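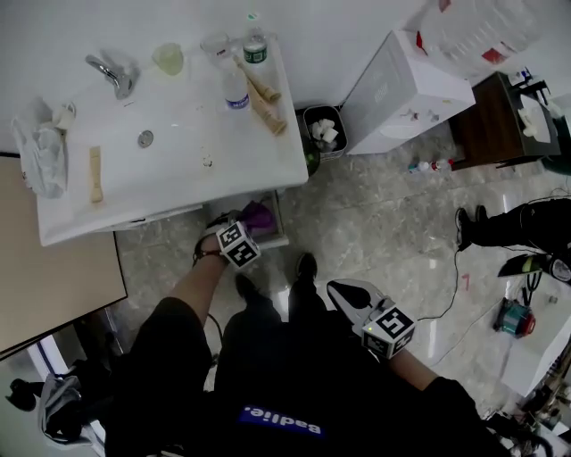

Fludis planner: questions we keep getting

Does Fludis work out of the box?
No. Expect to spend an afternoon on calibration before the planner does anything you'd trust near a sink. Anyone who tells you otherwise is selling something, and we've stopped putting it in our own brochure.

How many demonstrations do I need?
The figure of 2000 that floats around comes from the old Brurnireck release. Our bathroom policy was trained on 763, after we threw out over 300 with bad tracking. Would more help? Maybe. We haven't seen proof.

Can it handle clear plastic?
Poorly. Cups, bottles and bags that let light through still give the depth module trouble, and polished floors are nearly as bad. Version 4 is meant to be better – we'll believe it when the logs say so.

Why does the gripper pose jump when I reach under a counter?
Usually the marker cube has been lost in shadow or hidden by the counter edge. Qian, our tracking layer, fills short gaps by guessing. Set gap_fill to off if you'd rather have a hole in the data than a guess. We keep it off.

Is the success rate on your site real?
It was measured in one room, with one layout, by the people who wrote the code. Treat it that way.

Do I need both hands in every recording?
The planner accepts single-arm files, but it then assumes the other arm is parked. If it was holding something, you'll get odd plans.

Can I use the Sanine simulator instead?
For checking that your set-up loads, yes. For cloth, we wouldn't. Its towels behave like cardboard.

What does error 910 mean?
The two arm clocks disagree. Restart the logger first, then the arms. If it comes back, send us the raw log – a screenshot of the error doesn't help.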